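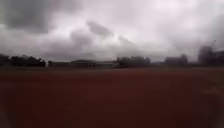
Print this page | E-mail this page

Search notebook
Enter keyword Go

October, started 8:40

Tomstead diesel, bench 2. Zerrin Ağca writing.

Continuing from the last entry. The engine is back on the stand with the second set of injectors from Vostis. The first set is in the drawer with the red label, please do not mix them. Two of them look the same as the new ones and only the last letters of the part code are different.

Before starting I changed the fuel filter and bled the line two times. The return hose at cylinder 4 was touching the bracket again, so I turned the clamp a little and put a piece of sleeve on it. It is not a nice repair but it will hold for this week.

Cold start was normal. Idle was uneven for the first minutes, then it became smooth. I left it at idle until coolant was at 80 and only after this I began the load steps.

Steps one to three: nothing special. Exhaust temperature is lower than with the old set at the same load, which I expected from the spray pattern Aranda sent us. At the fourth step the rail pressure began to move. It went up and down by up to 200 bar and the controller was following it too late. I stopped, waited, repeated. Same behavior.

My first idea was air in the line. I bled it again and found no air. Second idea was the pressure control valve — I exchanged it with the one from bench 1, and there was no change. Then I looked at the log more carefully and saw that the movement begins always when the pilot injection is switched off. With pilot on I can hold the step as long as I want.

So I think the map is wrong and the hardware is fine. The file we are using is 104, and this was made for the first injectors. The opening delay of the new ones is shorter. I asked Tridach if they have a corrected file and they sent a link, but the link gives me error 404. I wrote to them again at lunch.

In the afternoon I did the full load curve with pilot on everywhere, so that we have at least one complete curve for comparison. Torque is a little better in the low range and equal in the high range. Smoke number is better until the middle and then a bit worse. I do not want to draw a conclusion from one curve, and the inlet air was colder than at the last test. The correction in the sheet takes care of part of it, not of everything.

Oil sample is taken and is in the small fridge. Level on the dipstick did not move.

Open points:
— corrected map from Tridach
— give the valve back to bench 1 (I forgot, it is still on our engine)
— new return hose, the one with the longer bend
— somebody should check the torque wrench, the click is very weak now and I used the other one for the injector clamps
— ask Vostis if the delay on the data sheet is measured with warm fuel or cold fuel

If you run the engine before I am back, please keep pilot on above step three and do not save over my log. I stopped the engine at 16:20, battery charger is connected and fuel valve is closed.

Z.A.

Recent entries
Injector change, bench 2
Rail sensor calibration, both benches
Tomstead diesel: first start after rebuild
Coolant leak at water pump, fixed
Notes from the call with Aranda

Print this page | E-mail this page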